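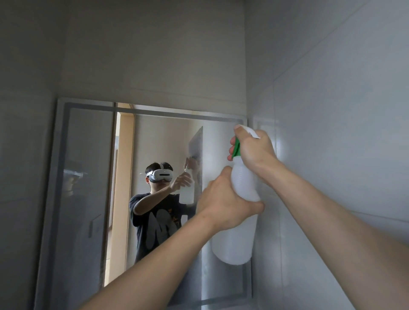
第4章 把持部を比較するとはどういうことか

グリッパの比較試験の報告書を読むとき、筆者はまず成功率の表を飛ばし、対象物の一覧から見ることにしている。一覧に並ぶのが立方体、円柱、樹脂製の球であれば、その先の数字にはあまり期待しない。どれも「つかんで持ち上げる」だけで課題が終わる物体であり、平行二指のグリッパでも多指ハンドでも、差は出にくい。差が出るのは、持ったあとに何かをさせる道具である。スプレーボトルを鏡に向ける動作を考えてみるとよい。右手は首の部分を上から包み、親指を白いヘッドの上に置き、残りの指を緑色のトリガーの側へ回している。左手は胴の中ほどを横から握る。一本のボトルに両手がかかり、しかも左右の受け持ちが違う。この持ち方を「把持成功」の一語で採点する試験票があったとしたら、それは何を測っているのだろうか。

4.1 カタログ値への疑い

製品資料に載る把持力、開閉幅、繰り返し精度は、いずれも必要な数値である。ただし、それらは製造者が選んだ条件のもとで得られている。本章で題材とするVurarの二指グリッパとLillachの多指ハンドも例外ではない。前者の資料には開閉の耐久試験2000回とあるが、指先に横方向の荷重がかかった状態で行ったかどうかは書かれていない。後者は自由度の多さを前面に出すが、指を一本だけ独立に動かしたとき、残りの指が保持力を保てるかについては何も述べていない。トリガーを引く作業で知りたいのは、まさにその点である。

自由度が多ければ器用である、という主張も同じように疑ってかかりたい。関節が増えれば制御の負担も故障箇所も増える。専用の爪を付けた二指グリッパのほうが、決まった形のトリガーを安定して引ける場合もある。どちらが優れているかは課題を決めるまで言えず、課題を決めた時点で結論の半分は決まっている。比較試験の設計者には、この偏りを自覚してもらいたい。

4.2 カメラの位置も条件のうちである

グリッパの評価でありながら、実際にはカメラの評価になっている試験は多い。頭部の高さから手元を見下ろす配置では、前腕と手の甲が対象物の一部を隠す。手首にカメラを置けば接触部は見えやすくなるが、道具が向いている先は視野から外れやすい。Dehghan方式と呼ばれる併用型の配置はこの両方を補うとされるが、二つの映像の時刻がずれていれば、補うどころか誤差を持ち込む。

浴室のように鏡のある場所では事情がさらに悪い。鏡には操作者の手もボトルも映り、ボトルの像は二つになる。別のガラス面が近くにあれば、薄い像がもう一つ重なることもある。距離推定がどの像を本物として扱ったのかを記録していない試験では、失敗の原因をグリッパに帰すことはできない。筆者の見たかぎり、鏡面を除外条件として明記した報告はあっても、鏡面の前での結果を載せた報告は少ない。難しい場所を外して得た成功率は、その場所で使う人の役には立たない。

4.3 本章で用いる試験

以下の節では、Lerkotport試験台での比較を例にとる。対象物は18種、うち9種は持ったあとに操作を要する道具である。各グリッパについて、制御器を2種類入れ替えて同じ課題を行う。制御器を替えただけで順位が入れ替わる課題があれば、そこで測られていたのはハンドの性能だけではなかったことになる。

記録票には、成功と失敗のほかに次の項目を設ける。

持ち直しの有無と、その時点
操作中の対象物の傾き
遮蔽によって接触部が見えなかった区間
試験者が介入した理由

最後の項目は省かれがちである。試験者が手を添えた試行を「準備のやり直し」として数えなければ、成功率はいくらでも上がる。既存の報告を読むときも、除外された試行の数が書かれているかどうかをまず確かめてほしい。書かれていない場合、読者はその成功率を上限値として扱うのが安全である。

なお、人の手による操作を基準値に使う場合には別の注意がいる。人は同じボトルを持つにも毎回わずかに持ち方を変え、残量によって支える位置も変える。一人の操作者の一回の動作を「正解」とみなし、そこからのずれを誤差と呼ぶ評価法を、筆者は採らない。次節では、まず基準動作のばらつきそのものを測る手順から始める。

4月改稿 執筆:本書編者
© Lerkotport 教材編集室 お問い合わせは編集室まで ページの先頭へ戻る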